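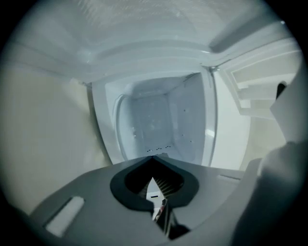

Search the help pages Go

Paper garland sags in the middle, how far apart should the hooks be?
Posted by Sumeya Abdella

I have a 1312 cm run of folded paper garland for a holiday party on Tuesday. It is held at 2 ends and drops too low over the doorway. Painted drywall, no nails allowed.

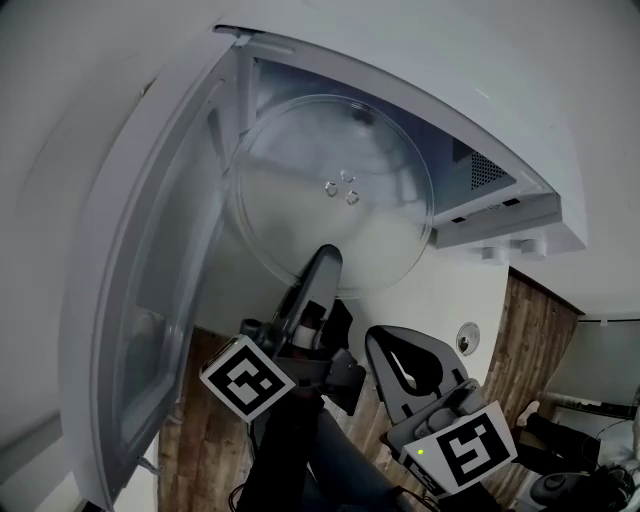 Filed under: Party Decorations > Hanging and Mounting

Yilma
Tie the garland to a length of fishing line and pull the line tight first. The line carries the load and the paper only hangs from it. Add four removable hooks at equal spacing between the ends. Wipe the wall with rubbing alcohol before sticking them on.

Turkus
tape works fine

Wasterero
Tape let go overnight on my wall. Use the hooks.

Contact | Copyright Bavetti Help | Back to top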